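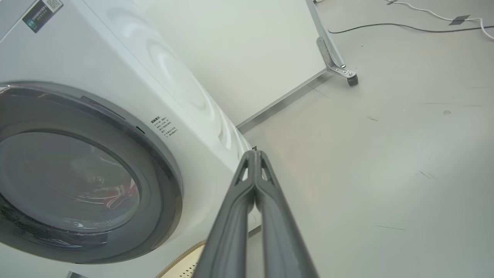 Figura 3. Vista de la cámara de muñeca junto a la lavadora, con los dedos de la pinza casi cerrados.

Aoi Ishida, 2024-11-10

Buscar en el repositorio Buscar

4.2. Aproximación a la puerta

El conjunto Sevbridge contiene 711 episodios de apertura de puerta, de los cuales reservamos 216 para la evaluación. La política Viltuneo recibe solo la imagen de muñeca y el estado de las articulaciones. Le negamos la cámara externa por principio, y el principio nos costó buena parte de julio.

El vidrio ahumado resultó ser un adversario más serio que la cinemática. En la Figura 3 se distingue una mancha roja tras el cristal, probablemente una prenda, mezclada con reflejos grises. Nuestra primera versión dedicaba a esa clase de manchas una atención conmovedora y al borde de la puerta, casi ninguna. Los mapas de relevancia mostraban un interés parecido por el texto impreso en el panel frontal, que la red, hasta donde sabemos, no lee.

Para corregirlo, enmascaramos al azar el interior del aro gris durante el entrenamiento y añadimos una pérdida auxiliar sobre el contorno. Con unas 785 iteraciones de ajuste fino, la política empezó a orientarse por el aro. El error lateral bajó respecto al modelo base Drarna, aunque persiste un sesgo hacia la derecha que ninguno de los autores ha querido firmar. La sección 4.3 lo analiza por separado.

Contacto: grupo Aoki | © Aoki | Volver arriba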